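Ramdale Kart Club: your questions answered

Last updated 14 Mar 2021

I look after new members at Ramdale and I get the same emails every week (I love them, keep them coming!), so I've put my answers in one spot. If yours isn't covered, send it through and I'll add it.

Do I need my own kart to start?

Nope. We've got club hire karts for come-and-try days, and you can do up to three of those before you have to join. After that most people buy second-hand. Have a look at the board in the canteen before you spend big online, because half the karts on it have been looked after better than my car.

How old do my kids have to be?

Seven for racing here, and six for the practice-only group. Kids grow, so please don't buy a race suit two sizes up thinking they'll fill it out by winter. Baggy suits get sent back at scrutineering and then everyone's in tears, usually the parent.

What do we wear under the suit?

Long cotton layers, top and bottom, and decent socks that come up over the ankle. Pack spares of everything. I keep a whole drawer at home just for the small stuff and grab a handful on my way out the door on race mornings.

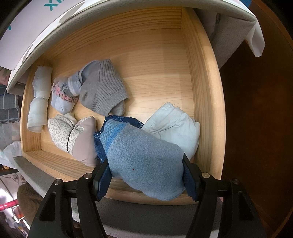 What does it cost?

A junior membership is $100 for the season and race entry is $61 a meeting, which covers your timing and your spot in the pits. Tyres are where the money goes, I won't lie to you. My own kart and trailer set me back $3,501 all up, second-hand, and I was pretty chuffed with that.

What time do I have to be there?

Gates open at 6.30. Scrutineering shuts at 8 sharp and drivers' briefing is straight after. You have to be at briefing, even if you've raced here for years, and yes, that includes me!

Can women and girls race?

Of course, and heaps do. We run mixed classes all year, plus the Wistari Cup in June, a women's and girls' day with its own trophies. I get a lot of quiet questions about what's comfy under a rib protector, so here goes: plain sports crop, flat seams, nothing with hooks or sliders at the back where the seat presses. Save the nice stuff for presentation night.

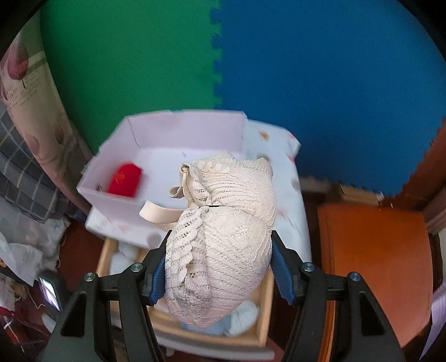 Try your rib protector on over whatever you'll race in before you pay for it, and sit in the kart with it if the seller will let you. Standing up in a shop tells you next to nothing. Mine felt perfect at the counter and dug in on every left-hander for a month until I swapped it for the next size.

Where is the track?

Out past the Cledora turn-off, 11 kilometres along the sealed road, on your right. Your phone will try to send you down the gravel one. Ignore it if you're towing.

What if it rains?

We race in the wet unless there's water lying across turn two. Bring wet tyres if you own them, and a full change of clothes for everyone, pit crew included. I sort ours into piles the night before and it saves so much faffing about.

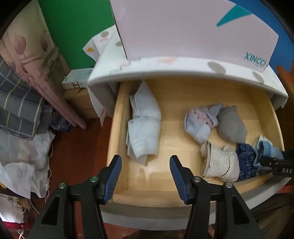
Small items, folded and rolled in the drawer.

Can I just come and watch?

Please do! It's free, dogs are fine on a lead, and the Akbari coffee van is there from seven. Closed-in shoes if you're going into the pits.

How do I join?

Fill in the form at the canteen or email me and I'll send you one. Allow a week for it to go through before you enter your first meeting.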